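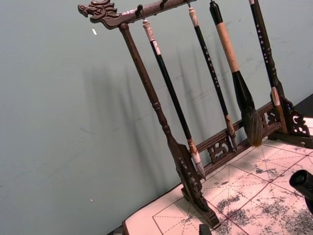
# Drundwood ink sticks and grinding stones

Updated 2025-06-30

Ink sticks back in, finally. Both sizes. Stones too, except the large oval, see further down.

## Ink sticks

**Clistel No. 6 - pine soot.** The cool one. Slightly blue when you thin it, flat black when you don't. Good for beginners, good for big loose writing, good for bamboo and rocks if you paint. Grinds fast. A bit gritty for the first minute, then settles.

**Clistel No. 2 - oil soot.** Warmer and shinier. Takes longer to grind but holds a fine line much better, so this is what I'd send you for small script. Costs more. Worth it if you write small, not worth it if you're doing practice sheets by the pile.

Both come in a plain card box with a paper sleeve. No gold dragons on the stick, no gold anything. Gold flakes off into the ink and you end up picking it out with a pin.

Sticks are pressed with animal glue. Not suitable for vegans, people do ask. There is no vegan version at the moment.

## Stones

**Stisitz rectangular, small.** Fits in one hand. Shallow well at one end. Enough ink for a letter or a couple of practice sheets. Comes with a flat lid.

**Stisitz rectangular, medium.** Same stone, deeper well, heavier. Doesn't slide about. Most people want this one and should just get this one.

**Stisitz oval, large.** Out of stock. Was meant to be back in February, wasn't. No date. Please don't order the medium and write "swap for oval when it arrives" in the notes box, I can't keep track of those.

The surface on all three is left slightly rough from the workshop. That's the bit that does the work. If yours feels like glass it's been polished by mistake - send it back, I'll pay the postage.

## What's in the set

- one stick, No. 6 or No. 2, you pick
- one medium stone with lid
- small water dropper, plain white
- folded sheet with grinding instructions

Brushes not included. Paper not included. The Iordache practice paper is on its own page, pad of 300 sheets, and it goes well with the No. 6. With the No. 2 it bleeds a little on the rough side.

## Grinding, short version

Few drops of water on the flat part of the stone. Not in the well. Hold the stick upright and go round in slow circles, hardly any pressure. When it gets thick and starts to leave a trail, push it down into the well and add a few more drops. Repeat until you've got what you need.

Cold water, clean. Tap is fine unless your water is very hard, then use boiled and cooled.

Dry the end of the stick when you finish. Kitchen paper, then leave it standing in the air for an hour before it goes back in the box. A stick left sitting wet on the stone will glue itself there, and when you pull it off it takes a bit of the surface with it. Had three of those back this spring. Not a fault, can't refund it.

Rinse the stone with water and fingers. No soap, no scourer. Old ink that's dried on will lift if you leave it under water overnight.

## Storing

Cool cupboard, away from radiators and out of direct sun. Sticks crack when they dry too quickly. A hairline crack is harmless, keep using it. If it splits right through you can stick the halves together with a dab of thick ink, pressed and left a day.

Don't use bottled ink on the stone. Some of it has shellac in and it seals the surface.

## Ordering

Stock code for the set is **1706**. Add **-6** or **-2** for the stick. If you leave that off I'll send the No. 6.

Single sticks go by letter post. Stones go by parcel becuase of the weight, so postage jumps a bit when you add one. The basket works it out for you before you pay.

Orders in by noon go the same day, Monday to Thursday. Friday orders go the week after. Gift wrapping - brown paper and string, no charge, tick the box. Cards can be added, keep the message short or my handwriting gets worse.

Schools and evening classes: there's a lower price on sticks if you buy by the box. Email first, don't put it through the basket.

## Returns

Unused sticks and stones, fine, send them back in the box they came in. Used sticks, no. Stones that arrive chipped, send a photo and keep the packing until you've heard from me. Chips on the underside are normal and don't effect anything.

Anything else, ask for Liis Venckus at the shop or use the contact form. Form is quicker. Phone is off most mornings while I pack.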